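From: Lahcen Hegazy
To: gatircombe-manip list
Subject: Re: Re: hand-held gripper demos, jar task

Štěpánka Tóth wrote:
> We now have 725 demos from the hand-held grippers on the
> jar task. The policy trained on them opens the lid in 18... sorry,
> typing too fast, in all 20 of our test trials. I'd call the
> transfer question settled and move on to the Koppel parts.

I wouldn't, yet. Twenty trials on one jar, on the same white board, tells me the policy has learned that jar on that board. I went through 202 of the demos last night and the start positions hardly vary. Did anyone move the jar between test trials, or turn it so the hinge faced another way?

My other worry is the people. A person holding a gripper still has a wrist and a forearm behind it, and can lean in at angles our arms can't reach. Vlasta threw out demos like that in the Halbridge set. Were they thrown out here, or did the arm just get lucky with the easy ones?

I'd also like to see the 2 baselines from July run again with the same lighting. The old numbers came from a different table — comparing across them is close to meaningless.

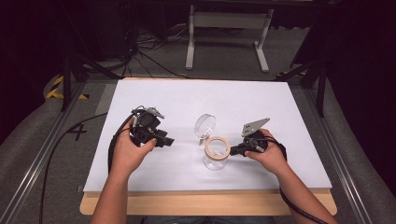
If Ľudovít can spare the arm, I'd rather see fresh trials with a jar the policy hasn't met, scored by someone who didn't train it. I'll do the scoring if it helps. Until then please keep "settled" out of the draft.

Lahcen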